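Stuck on the ring stacking puzzle, what am I missing?

Posted in Puzzles and Tabletop Games
116 views

Irari
I picked up one of those three peg ring puzzles for my niece and of course I'm the one who can't put it down. I can do it with three rings, but once I use the whole stack I go in circles and end up back where I started - it's driving me a little nuts! Is there a trick to it, or do you just have to think way ahead?

Skellow
just google tower of hanoi, tons of videos

Panicker
Oh, I love this one, I've had mine out every January for years! The biggest help for me was to forget about the whole stack and watch the smallest ring. Move it every other turn, always around the pegs in the same direction, and in between make the only legal move that doesn't touch it. With an odd number of rings, the first move goes to the peg you want to finish on, and with an even number it goes to the spare one. Start with four rings before you try them all (four takes 15 moves if you don't slip up). And go slow, my first full try took me 14 evenings, mostly from rushing and losing my place.

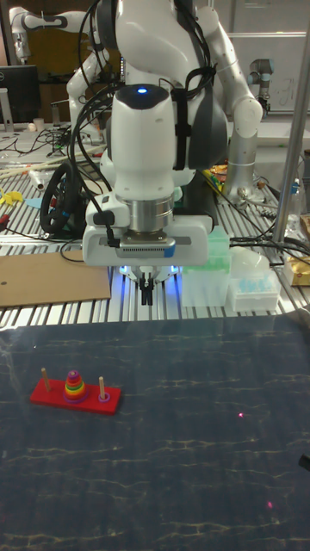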